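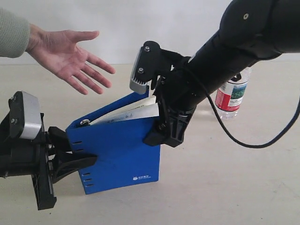 Communal Fire Alarm Systems | Residential Blocks
4 min read

The Prikberg evacuation alert system is designed for use by the fire and rescue service in purpose-built blocks of flats. It allows the officer in charge to sound an evacuation signal in a single flat, on a chosen floor or throughout the building. The system is separate from any communal smoke control or detection equipment and must not be connected to it.

The control panel is housed in a locked steel cabinet, normally fitted in the main entrance lobby close to the firefighters' switch. Each floor has its own three-position switch and a pair of indicator lamps. One panel will serve up to 12 floors. Taller buildings require linked panels, for which the Kusus technical department will prepare a drawing on request.

Sounders are fitted inside each flat, usually in the hallway. A flashing beacon or vibrating pad may be added where a resident is deaf or hard of hearing. Landlords are asked to record these needs before the survey — late additions can be made, but a second visit to the flat will be charged.

The system does not alter the evacuation strategy of the building. Where a "stay put" policy is in force, it remains in force until the fire service decides otherwise. Residents should be told this in writing before installation begins, and a model letter is supplied with every order.
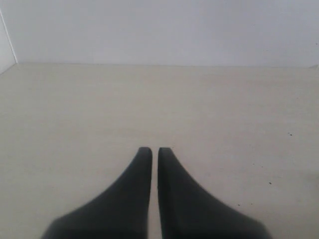

Ordering and prices

The standard panel (12 floors, cabinet and standby batteries included) is priced at £2,213 excluding VAT. Flat sounders are £122 each. Commissioning is charged at £370 per panel and must be carried out by a Kusus engineer. Prices are reviewed each April.

Orders from local authorities and housing associations should be accompanied by a floor plan and the name of the responsible person for the building. Tenant management organisations may order direct with the written consent of the freeholder.

Maintenance

A visual check of the panel should be made weekly and entered in the log book. Full testing of all sounders is required once a year. Residents must be given notice of the test, including the time at which it will start.

Enquiries about surveys should be addressed to Samira Awwad, Housing Contracts. Questions on wiring and standby power are dealt with by Kamil Ševčík, Technical Department.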